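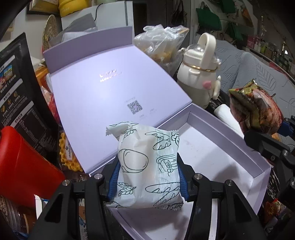 Can a reused gift box stand in for proper food packaging? For a day or two, in a dry room, with food that is already wrapped; past that we would not recommend it.

Search this site Go Enter keywords

Second Use: Packing Snack Parcels in Boxes Made for Something Else

Student project report, Packaging and Everyday Materials module
Jul 3, 2022

Our project began with a claim on the Birkutach website, which says that a good gift box "has a second life in every kitchen". We doubted it. Most gift boxes we know of have a second life on top of a wardrobe. The module asked for a test of one everyday claim, so we took this one and tried to pack small food parcels in a rigid box with a hinged lid.

The parcel was meant to hold what a person might send to a friend in halls: bread, a few sweets, something savoury, perhaps a piece of fruit. We set a budget and did not keep to it. We also drew up a scoring sheet with 6 headings, which we later cut to 2 (does it fit, does it survive being carried) as the other four were asking the same thing in different words.

Fit

Bread was the awkward item. A wrapped loaf gives when it is squeezed, which sounds helpful, but the paper creases at once and the twisted end takes up room that nobody plans for. We tried turning the twist under. It came back up. Sweets and small packets gave no trouble, and could be pushed into whatever space was left, though a parcel filled that way looks like a drawer.

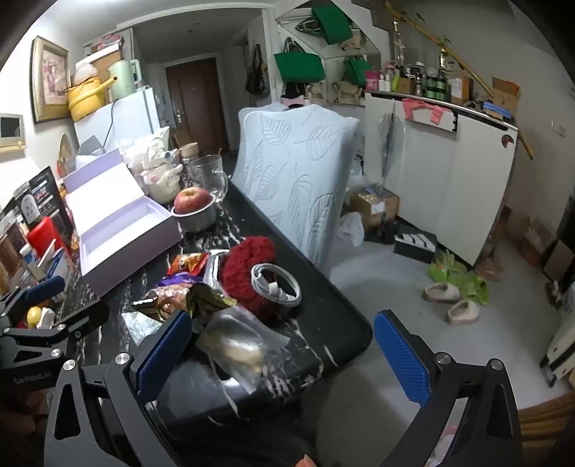 Sorting before packing made more difference than the box did. The Mulano guide we were given says to lay everything out by weight, heaviest first, and we followed it without much faith. In practice weight told us little. Shape and softness told us more, and the laying out needed a clear surface, which we did not give it: with a foil bag and shiny wrappers bunched up against a dark red knitted thing and a coiled white cable, and the lavender box still standing empty behind them, it is hard to argue that a system was at work. An apple in a steel bowl is easy to find. A flat clear bag is not. If we ran this again we would sort on a bare table and leave the crockery somewhere else.

Carrying

Each packed parcel was carried up and down the same stairs and opened at the top. The lid stayed shut every time, and we give the box credit for that. Inside, the contents slid to one end. Crumpled paper stopped the sliding but used up the space we had been trying to save - so the gain was small. The Tretberg tray insert, sold for this purpose, did no better than the paper and cost more.

Cost

Birkutach gives a saving of 187 over a run of 1000 parcels, with no currency stated and no working shown. We could not reproduce it and have left it out of our results.

What we think

The box is sturdy and pleasant to open. As food packaging it is middling. We only tested one type, on one staircase, with food chosen by people who wanted to eat it afterwards, so the marks should be read with that in mind. A repeat is planned for August with the Lobo carton, which is plainer and has no hinge.

Filed under: Student Work > Packaging > Food and Gifts

Recent reports
Does the Lobo carton stack?
Paper or string: closing a parcel without tape
Three ways to wrap a loaf
Tray inserts compared
Lunch boxes and the problem of lids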